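How Do Films Make Sounds That Aren't There?

Hi! I'm Eugénie Jacquet and I make noises for a living. Squelches, creaks, footsteps, a dragon having a sneeze. My job is called being a foley artist, and it's my favourite job in the whole world (I did try being a baker once, but I kept squashing the bread to hear what it sounded like).

When you watch a film, you probably think the sounds were all recorded while the actors were acting. Some of them were! But the microphones on a film set are mostly pointed at people's mouths, so they pick up the talking and miss the little things, like a coat rustling or a key going into a lock. That's where I come in. I watch the film on a big screen in a quiet room and make those little sounds again, right in time with the picture.

What do I walk on?

Footsteps are the biggest part of my work. In my last film, a monster movie called Grollus, I did 482 footsteps in one Wednesday. My legs were like jelly! I have 4 different floors to choose from, and more than 100 pairs of shoes, including some enormous boots that don't fit anybody I know. Carpet makes a soft, sleepy sort of step, so it's great for sneaking. Gravel is the noisy one, and you can't sneak on it at all.
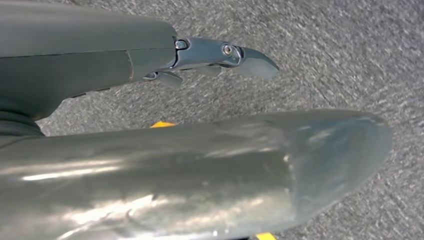
How do you make a monster?

You can't ask a real monster to come in and growl, so we build one out of ordinary sounds. For Grollus I twisted a stick of celery next to the microphone, and it sounded just like crunching bones. Yuck! His slimy skin was me squeezing a wet chamois cloth in a bucket. Then my friend at the mixing desk slowed everything down, and that made it sound deeper and much, much bigger.

Metal is brilliant too. Tap it with a fingernail and you get a tiny tick. Give a big thin sheet of it a wobble and you've got thunder, a trick theatres were using long before films had any sound.
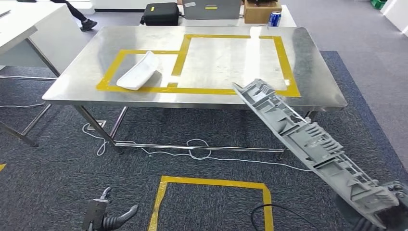

A steel tabletop marked out with yellow tape.

Can I try it at home?

Yes please! Ask a grown-up if you can borrow these:

A box of cornflour in a sock. Squeeze it for footsteps in snow.
Two halves of a coconut shell. Clip-clop, there's your horse.
An old pair of gloves. Flap them fast and you've got a bird taking off.

Now record them on a phone or tablet, close your eyes and play them back. Then play them to your family and see if they can guess. My mum still thinks my celery is the scariest thing she's ever heard!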